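Recording Demonstrations by Remote Control at the Tabletop Station

This page applies to operators at the Birkomness site who record demonstrations for the Tam tabletop program. Operators must have completed the Wisotstead safety course before using the leader arm.

Before you start

Clear the table of anything that is not named on the task sheet. Set the emergency stop where your free hand can reach it, and press and release it once to confirm that the arm loses and regains power. Open Darier, select the task, and check that the wrist view is live.

Recording

1. Move the arm to the home pose and wait for the ready tone.
2. Press the left pedal to begin the episode.
3. Guide the fingers toward the target at a steady speed. Slow down for the last 52 millimeters.
4. Pause for one second over the target before you descend or grasp.
5. Complete the task, return to the home pose, and press the right pedal.

Closed fingers hide part of whatever lies beneath them in the wrist view. Line up with the parts of the target that remain visible on either side, and look at the table directly if you are unsure of the height. 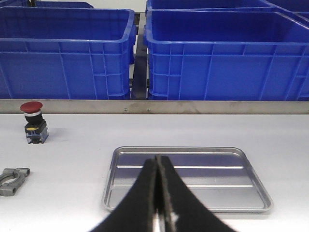 Wrist view with the fingers closed over the center of the steel tray.

Do not correct a poor approach with quick, small movements. The policy learns from these as readily as from good ones. Back away, approach again, and mark the episode "retry" in Darier. If the fingers strike the table or a fixture, stop and mark the episode "discard."

Session limits

Record no more than 8 episodes without a break. A full task set is 300 accepted episodes, and retries do not count toward that total unless a reviewer accepts them.

Closing the session

Park the arm, press the emergency stop, and leave it pressed. Confirm that the upload has finished before you log out. Report any drift between the leader arm and the follower arm on the station form.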